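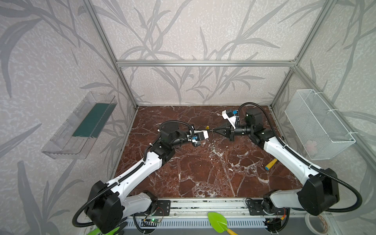

Forums > Walls and Finishes > Paper > Seam lifting on corner runs

dinisik_dry
Non-woven paper, large leaf print, Tamby paste. Seams lift 18 hours after hanging, inside corners only. Substrate is primed gypsum board. Room at 30% humidity.

melitz77
Humidity is too low. The edges dry before the paste grabs. Close the vents and cover the edges for the first few hours.

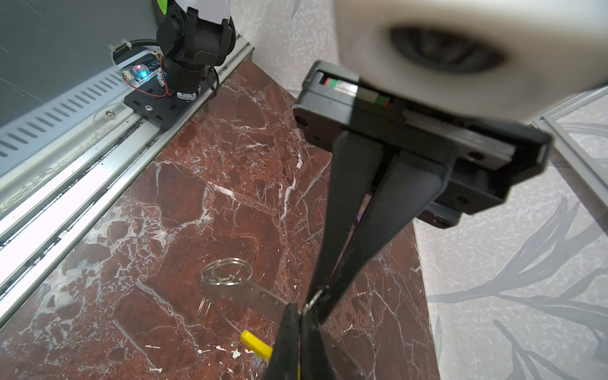
dinisik_dry
Vents were closed on the second wall. Same result.

rutherford_rd
Disagree with melitz77. Never wrap a full sheet around an inside corner. Cut it, turn a narrow strip past the corner, then overlap the next sheet.

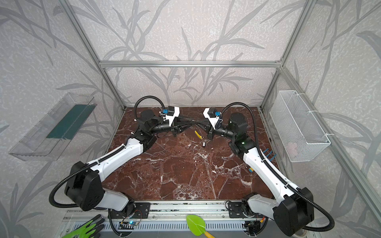

Gray reed and leaf print behind a reddish-brown marble surface.

melitz77
Overlap shows on a print with large dark shapes. I double-cut and use seam adhesive.

rutherford_rd
Double-cutting scores the board. That is your next lift. 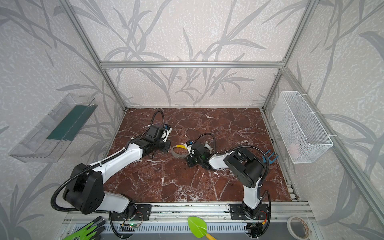 Comments (3)

plumbline683: Paste the wall, not the paper. Check the data sheet first.

old_trestle: Overlap held in my hallway. You can see it in side light.

dinisik_dry: Recut both corners in August with the overlap. One seam still lifts at the baseboard.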